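Chapter 6
Plant Fibers Before the Loom

Learning aims

After reading this chapter, students should be able to name the main groups of plant fiber used in handwork, explain how a stem or leaf is turned into a workable thread, and judge which fiber suits a given braid, net or basket.

6.1 Introduction

The earlier chapters dealt with cloth made on a loom. Much of the world's handwork, however, was made with no loom at all. Cords, nets, mats, bags and baskets were twisted, knotted, coiled or plaited by hand, and the worker often gathered the fiber as well. A study of textile craft that begins with weaving leaves out this older body of skill.

Plant fibers are grouped by the part of the plant from which they come. Bast fibers, such as flax, hemp and nettle, lie beneath the outer skin of the stem. Leaf fibers, such as sisal, run the length of the leaf and are usually stiffer. Seed fibers, of which cotton is the best known, are short and soft and must be spun before they have any strength. Roots, bark and whole grasses form a fourth group and are commonly used without spinning.
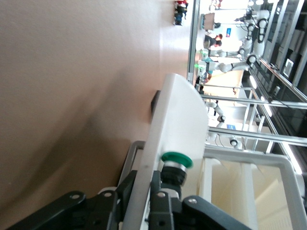 Liis Hunt writes in the Birmont course reader that beginners place too much trust in softness. In her view, a cord should first be judged by how it behaves under a steady pull, and a student who has made 1000 turns of nettle cord by hand will understand twist better than one who has only read of it.

The present chapter follows the same order of study. Section 6.2 describes the harvest and retting of bast stems. Section 6.3 introduces 2-ply cord, in which each strand is twisted in one direction and the pair is laid together in the other. Section 6.4 considers knotless netting, with examples from the Đorđević collection and from the basket makers of Namton.

Students are asked to prepare a short length of cord before the first class on this chapter. Garden twine may be untwisted and laid again where fresh stems cannot be obtained. Stems cut in June should be dried fully before storage.

Key terms: bast, retting, ply, coiling, knotless netting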